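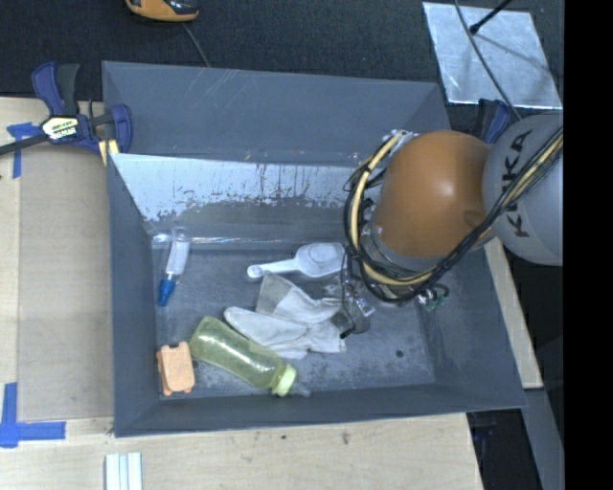
Fig. 1. Open gray bin, worn along the far inner side.

Reusable bins vs. cardboard in local grocery delivery
Final report, spring project
Cúc Hồ

Background
Wanted to know if reusable delivery bins really beat cardboard boxes when you count everything, not just the box. Most articles online say yes and then stop. They talk about trees and recycling and skip washing, skip lost bins, skip the truck driving back with empties. So that was the project. Picked one courier, Skurier, because they deliver to the Esteban apartments where I live and they were okay with me asking questions. They switched part of their route from cardboard to plastic bins last year. The other part, out in Zustden, still gets cardboard.

Question
How many trips does a bin make before it's lost or retired, and is that enough to make up for the heavier material and the washing?

What I did
Got the delivery log for one semester through the end of May. It's a spreadsheet, kind of messy, bins are listed by a number written on the side and sometimes the number is wrong or missing. Cleaned it up by hand. Threw out rows with no bin number. After that there were 1346 deliveries left, on 127 bins.

Also rode along on two evening routes and spent one morning at the wash station, starting 6:30. Talked to the drivers. Didn't record the talks, just took notes, so quotes are from memory and I left most of them out.

For cardboard I used the same route length and assumed one box per delivery, no reuse. Some customers do reuse boxes but I have no way to measure that.

Results
Average comes out to almost 11 trips per bin for the semester. That's lower than I expected. The average hides a lot though. A few bins go out constantly and others sit in the lobby at Esteban for weeks. The ones at the top of the stack get used over and over, the ones at the bottom barely move. Nobody rotates them.

Loss was mostly not damage. People keep the bins. They end up holding shoes, tools, recycling, cat stuff. I saw this in my own hallway. One driver said asking for a bin back is awkward so he doesn't ask. Skurier has a deposit but it's small and it gets refunded automatically after a month even if the bin never came back, which seems like a setting someone forgot to change.

Damage, when it happened, was usually cracked rims and broken handles. Surface wear looks bad but doesn't retire a bin. Scratches, scuffs and old tape residue are all fine as far as the company is concerned, as long as it can be washed and food goes in a bag first. Customers care more than the company does. Several people told me a scuffed bin looks dirty to them even when its clean, and they'd rather have a new box.

Washing
Bigger deal than I thought. The station uses hot water and a detergent called Sudero. Every bin gets a full wash every time, even if it only carried canned food. The manager said a quick wipe would be enough for dry goods but sorting them takes longer than just washing everything. I couldn't get the water meter reading for the station by itself, it's on the same meter as the rest of the building. So no real number for water here. This is the biggest hole in the report.

Empties
Trucks go back anyway so the return trip is mostly free. Exception is when lids don't nest and the stack gets too tall. Then they make a second pickup. Happened on one of my two ride-alongs.

Problems with the data
One semester only. A bin that hasn't come back yet looks the same in the log as a lost bin. Bins bought late in the semester pull the average down because they didn't have time to make trips. Should of split them by start date, ran out of time. Zustden also has longer drives and bigger orders so comparing it to Esteban isn't totally fair.

What I think
Bins probably win over their whole life but I can't prove it from one semester. Trips per bin matters way more than what the bin is made of. Cheapest fixes: hold the deposit untill the bin is back, and put returned bins at the bottom of the stack so they all get used. Neither one needs new equipment.

If somebody picks this up next year, ask for a separate water meter early. I asked in the last two weeks and that was too late. The cleaned spreadsheet is in the class folder, second tab is the one to use, first tab still has the duplicate rows in it.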